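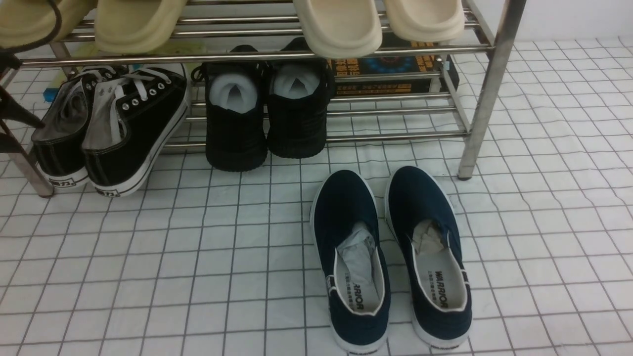
What is the student team at Kodmont working on this term?

A shoe-sorting task: a program that has to find pairs of shoes, decide where each pair belongs on a two-tier layout, and plan the moves that put it there.

The robotics club at Kodmont technical college has entered the household category of the Muteo student challenge, which runs in July. The category asks teams to tidy a small domestic area without help from a person during the run. Entrants may choose from several tasks, and the Kodmont group chose footwear.

The club has 11 members this year, most of them in the second year of the automation course. Work is split between a perception group, which handles shoe detection and pair matching, and a motion group, which handles grasp selection and placement. A third, smaller group maintains the logging tools and the test sheets. Members can change groups at the end of each month, and several have.

Ultan Mac Carthaigh, who teaches the controls module and supervises the club, said the task was selected for its mix of materials. "Canvas folds when you close on it. Molded slides don't fold at all. One grip setting will not cover both, so the students have to classify before they pick," he said.

Under the rules a run lasts 18 minutes. A shoe counts as placed when it rests on a tier with no part touching the floor, and a pair counts only when both shoes are side by side and point the same way. Overhang at the front rail is allowed. Shoes that fall through or off the rack after placement are scored as not placed, and the team may not reset them.

Pair matching has taken most of the perception group's time. The first version compared outlines alone and did poorly with dark shoes of similar shape. The current version, which the students call Farik, compares sole edge, lacing and lining in that order and gives each candidate pair a score. If the score is under the threshold, the program asks for a second view from another angle before committing. Black shoes with black soles remain the weakest class – the lining is often the only part with enough contrast to use.

Paper stuffing is a separate problem. New canvas shoes tend to be supplied with it, and the rules do not require teams to take it out. The students decided to leave it in during practice. It stiffens the toe, but it also changes what the depth data reports at the opening, and an early build of Farik treated a stuffed shoe and an empty one as two different objects. The training set was extended to cover both states.
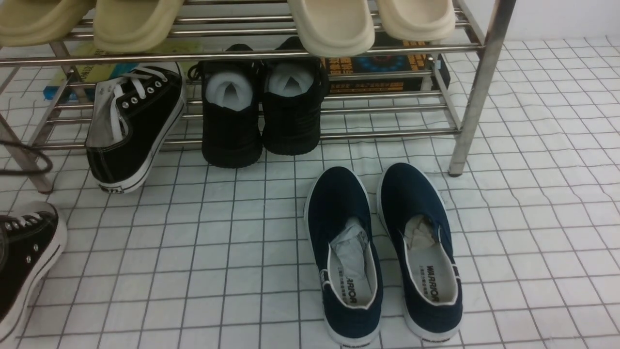
Practice layout with navy slip-ons on the floor and clogs on the upper tier.

The motion group works from a fixed list of grasps. Lace-up sneakers are taken at the heel collar, slip-ons at the side wall, and molded shoes across the footbed rim. Placement on round rods is less forgiving than on a flat shelf, and a shoe released too far forward can tip. The release point was moved toward the back of the tier in the most recent build, at the cost of slower approach paths.

Eoin Egan, a second-year student in the motion group, said the slow approach was acceptable for now. "We have time left at the end of a run, so speed is not what we are fixing. Shoes lying on their side are. You have to turn them before you can place them, and that is two grasps where the plan expects one," he said.

The group logged 48 practice runs in its last block of work and is going through the records to sort failures by cause. Each record holds the starting layout, the pair scores, the chosen grasps and the final position of every shoe. Starting layouts are drawn up in advance by the logging group and are not shown to the other two groups before the run.

The floor covering is printed with a grid, and one proposal was to use its lines as a position reference. The perception group tested this and dropped it. The covering wrinkles, the lines bend with it, and the resulting offsets were larger than those from the existing calibration.

Around 26 teams are expected in the household category. The draw for running order is made on the morning of the event, and teams get one untimed session in the competition area before it. The club will present its build at the college's Mac Giolla workshop before the challenge, starting at 4 p.m. Students from other courses may attend, and the source code for the pair-matching stage will be available to them on the club's shared drive.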